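第 7 章 摆盘、搭底座、收纳

适用：Drestutico 插接积木套装，带黄色底座和深灰托盘的那版。修订 2025年8月12日。旧版纸质说明书里这一章作废，以本页为准。老版没有黑色角件，手上是老版的，跳过 7.2，直接看 7.3。

本章只讲怎么摆、怎么插、怎么拆、怎么收。图样册在另一份文件里，不在这里重复。

7.1 开始之前

桌面要平，要稳。折叠桌可以，腿锁死。玻璃桌面垫一层布，托盘底在玻璃上容易滑。

先清桌子。水杯、笔、橡皮屑、饼干渣，全部拿走。碎屑掉进插口里会很烦，插到一半卡住，拔出来又得找半天。

灯光从上面来最好，侧光会把插口里的阴影拉长，深浅看不准。台灯放高一点，别贴着托盘照。

步骤：

1. 托盘放桌子中间，平底朝下，斜边朝上。
2. 用干布擦一遍盘底。湿布不要用。
3. 手指沿着盘底和斜边相接的那条缝走一圈，有碎屑就挑出来。牙签可以，刀尖不行。
4. 轻压四角，看晃不晃。晃就换个位置，或者垫纸。
5. 所有积木件倒在托盘外面的布上，别直接倒进托盘。

注意：倒的时候低一点倒。从高处倒下来，边角会磕出白印，磕了不影响用，但是难看，保修也不管这个。

盘底用久了会有小白点和擦痕，正常。擦不掉就算了，别用钢丝球，别用酒精反复擦，涂层会发花。

托盘料号 1419，印在盘底背面。要补买托盘报这个号，别报套装名，客服那边查起来慢。

7.2 认件，放角件

先认件，再摆。别急着插。

底座：黄色，长方形，宽而矮。整个造型都压在它上面，所以它最先进托盘。

红件：一条横梁，梁的一侧伸出几只脚，侧着看像字母 E，也有人说像梳子。下文说的“脚”都指这几只。有一只脚比别的宽，认准它，后面定方向全靠它。

绿件：长条的那根，跟红件配合，先后顺序见 7.4。

角件：黑色，L 形，一块立板一块底板，中间是直角。角件不参与造型，不插在任何东西上，只做靠山用。新手把它往底座上装的特别多。不要装。

其余小件：按图样册取，这里统一叫小件，不一一列。

放角件：

1. 角件平放在盘底，立板竖着，底板贴盘。
2. 底板朝自己这边伸出来，直角的开口朝外，不要朝墙。
3. 位置靠托盘左侧，离斜边留一点空，手指能伸进去就行。
4. 按一下立板。不倒，不翘，可以。
5. 惯用左手的，整套镜像，角件放右边，后文所有“左”“右”自己换过来。

放底座：

1. 双手拿底座两头，竖直放下去，别拖。拖会在盘底留痕。
2. 底座长边和托盘后边平行。目测就够，不用尺。
3. 认件练习的时候，底座先靠后放，前面空出来摆红件。
4. 正式搭的时候，底座再挪到托盘中间。挪的时候提起来，不要推。

红件试放。这一步很多人省掉，省了后面就容易插反。拿起横梁中段，脚朝下，在盘底上方停一停，看宽脚在哪边，再放。 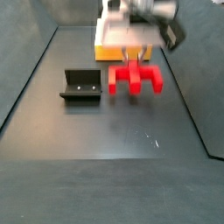
红件的宽脚应该朝哪一边？

看图样册每页角上的小三角，三角指哪边，宽脚就朝哪边。没有三角的页，宽脚一律朝右。

试放的步骤：

1. 捏住横梁中间。不要捏一头，捏一头会歪，几只脚不会同时落地。
2. 脚朝下，慢慢放到盘底。
3. 松手。红件自己站得住就对了。
4. 站不住，看脚底有没有毛刺或者碎屑。有毛刺拿指甲刮，刮不掉用细砂纸蹭一下，蹭一下就够，别磨。
5. 再拿起来，再放。练到不用看脚也能放正。

小孩练这一步很合适，先不插，光拿光放。放歪了也没事。

注意：不要把脚当把手捏。脚根那里最薄，掰久了会松，松了以后插口就不紧，搭高了会晃。

7.3 托盘和角件怎么配合用

角件的用处就一个：让件靠着它对齐。散件两边毛糙不平的时候，往立板上一靠，再捏起来，手里的方向就是正的。

做法：

1. 把要对齐的件放在角件的底板前面，长边朝立板。
2. 用一根手指推到贴住立板。
3. 从上面捏起来，竖直向上，别蹭着立板走。
4. 直接移到底座上方，方向不要再转。
5. 放下。

要转方向，先放回布上转，转完再靠一次角件。在空中转的，十次有九次歪，别问怎么知道的。

角件会跑。推件推得猛，角件跟着走，走了就不准了。推之前另一只手按住底板，或者在底板下面贴一小块 Drundell 防滑贴（另购，包装里没有）。贴的时候撕掉两面的纸，只撕一面等于没贴。不想买防滑贴，普通的薄橡胶片剪一块也行。双面胶不推荐，留胶。

角件上有固定用的小配件，出厂已经装好，不要拧，不要拆，不要自己上胶。松了就整件换。

注意：角件的立板上沿比较利。小孩用的时候大人再旁边看着。

7.4 往底座上搭

底座挪到中间了吗？没挪，回 7.2 看正式搭那条。

顺序是从下往上，从后往前。后面的先定，前面的再让。反过来搭也能搭成，但是手会挡住自己，最后一件多半放不进去。

1. 图样册翻到要做的那一页，立起来放托盘后面。平放在旁边也行，看着别扭一点。
2. 把这一页要用的件挑出来，放到左手边。不用的件推远。
3. 第一件放底座上面，靠后。先不压紧。
4. 从正前方看一眼，再从上面看一眼。正了，压紧。
5. 第二件贴着第一件放，口对口。听到一声轻的“嗒”，到位。
6. 没有声音，别硬压。提起来，看插口，吹一下，再来。
7. 一层搭完才搭下一层。

压紧用指腹，力往下，竖直。斜着压会把下面那一层也带歪，然后要全部拆掉重来。

底座上表面颜色浅，灯太亮的时候会反白，浅色件放上去边缘看不清。灯调暗一档，或者把灯挪开一点。不用换灯泡。
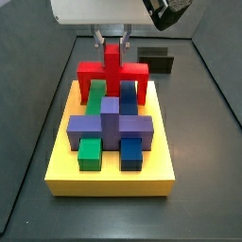 交叉件的先后，问的人最多，单独写。规则：从别的件底下穿过去的那根，先放；骑在上面的，后放。先后错了，下面那根塞不进去，只能拆。比如带中间立柱的这个造型，红件站在底座后部，最高，两边各有一条腿落在黄色面上；绿件从它左边底下往前伸出来。所以绿件先躺好，红件再骑上去，骑之前量一下腿落不落得到底座上。落不到，说明绿件偏了，把绿件往外让一让。让完再试，别拿红件去撞绿件。其他图样同理，先找出谁在底下，再动手。

放带立柱的件：

1. 捏立柱，两边对着捏，捏上半截。
2. 提到底座正上方，停住，等它不晃。
3. 往下放，两条腿要一起到。一条先到，另一条会翘。
4. 腿都碰到了，松手，再用指腹压横梁两头。
5. 立柱顶上不要压。压顶上，力集中在中间，横梁会拱。

做到高层的时候，手腕别搁在托盘斜边上。托盘一歪，全倒。坐低一点，或者站起来搭，哪个顺手用哪个。

注意：搭好的造型不要连底坐一起端起来走。要挪，端托盘，双手，慢。底座在托盘里会滑，端之前把底座推到后面顶住斜边，再把角件拿出来放桌上，角件滑起来会撞件。

7.5 不对劲的时候

插不进去。先看方向，再看碎屑，最后看是不是拿错件。新旧两批的件尺寸有一点差别，混着用会紧。紧的可以用，但不要敲。锤子、勺子背、手机壳，都不要敲。

插进去太松。脚根松了，或者插口磨大了。薄纸垫一层能应付。垫纸只垫一边，两边都垫又太紧。想彻底解决就换件。

搭到一半歪了。别从上面扶正。从歪的那一层往上全部拆掉，放回布上，重新来。看着麻烦，比扶正快。

底座晃。拿起底座，看底面粘了什么没有。多半是一粒渣。没有渣，换个托盘位置试，盘底个别地方可能不平。还晃，联系售后。

红件站不住。单独放盘底试一次，能站住，是底座上面脏；站不住，是红件自己变形。变形的别拿热水烫，别拿吹风机吹，吹了更弯，也不保修了。

绿件伸出来太长，挡前面的件。看图样，有的图样就是要伸出来。图样上不伸的，说明放反了头，掉个头。

角件老是倒。底板下面有东西，或者底板放反了。底板要平贴盘底，整块贴。

颜色掉到布上。新件头几次用会有一点浮色，干布擦掉即可。擦了几次还掉，停用，联系售后。

件丢了一个。先找托盘和斜边的那条缝，再找布的褶子里，再找地上。真丢了，看 7.8。

7.6 拆

拆和搭反着来，从上往下，从前往后。

1. 最高的件先拿。捏住，竖直提，别左右摇着拔。
2. 提不动，一只手按住下面那件，另一只手再提。
3. 骑在上面的拿走以后，底下穿过去的那根才能抽。没拿走就抽，会刮伤底座表面。
4. 一件一件放回布上，同色放一堆。
5. 小件最后拿，拿的时候低头看，别摸。摸着拿容易带掉旁边的。
6. 底座上空了，双手拿起，放布上。
7. 角件最后出托盘。

赶时间也别整个推翻。推翻一次，边角磕一圈。

卡死的件：放着，别拧。屋里冷热变化大的时候会咬住，过一会儿自己松一点。再不行，拿薄塑料片从缝里慢慢撬，撬两边，轮流撬。金属片不要用，会留槽。

7.7 擦和收

擦：

1. 积木件用干布。有手印，布角沾一点清水拧到不滴，擦，再用干布过一遍。
2. 插口用软毛刷，牙刷可以，要干的，要没用过的。
3. 底座上表面顺着长边擦，别画圈。画圈出雾印，灯一照特别明显。
4. 托盘倒扣，轻拍背面，渣掉出来。正过来再擦。
5. 角件擦立板内侧和底板上面，就这两处。别的地方带过就行。

不要泡水。不要进洗碗机。不要晒。窗台上放一个夏天，红色会先变浅。

收：

1. 底座放盒子最下面。
2. 红件脚朝下放在底座上面，别横着塞，横着塞脚会被别的件压。
3. 绿件和其他长条靠盒边，顺着放。
4. 小件进布袋，扎口。满袋 259 克，厨房秤称一下，少很多就是漏了件。轻微出入不用管，秤不一样。
5. 角件用布裹起来单独放，别跟积木件混，会划。
6. 托盘不进盒，竖着插在盒子后面。
7. 盒盖盖不上，说明底座上面有件叠起来了。打开重放，不要压。

盒子上面别压书。最多叠 2 盒，再多下面那盒会塌角。

放柜子里，放床底也行，别放暖气旁边。潮的地方丢一包干燥剂进去，每年 10月 换一包。干燥剂不要跟小件放一个袋。

7.8 补件和混用

Ametepe 系列的件可以混插，底座不能混。Ametepe 的底座偏高，角件对不上，搭出来的造型整个往后倒。件可以，底座不行，记住这个就够。

Clikthorpe 代工的早期批次，插口略紧，包装侧面有 Clikthorpe 字样。紧属于正常，搭拆几次会顺。不顺也能换，留好包装。

补件的时候报这几样：颜色，形状，图样册哪一页用到。拍张照片发过来更快。照片里把件单独放在托盘底上拍，别放在花布上，客服看不清边。

不单卖的：图样册，盒子。单卖的：底座、托盘、角件、红件、绿件，小件按袋卖，不拆袋。

防滑贴在 Drundell 那边买，我们这儿不发。

保修管的：开盒就断的，开盒就缺的，插口堵死的，底座不平的。保修不管的：磕、晒、烫、磨、咬，还有自己上过胶的。

注意：含小件，会误吞的年龄不要给。大人收的时候清一遍地面，沙发缝也看。

下一章是双层底座的搭法，要用到两块底座和两个角件，没有的可以不看。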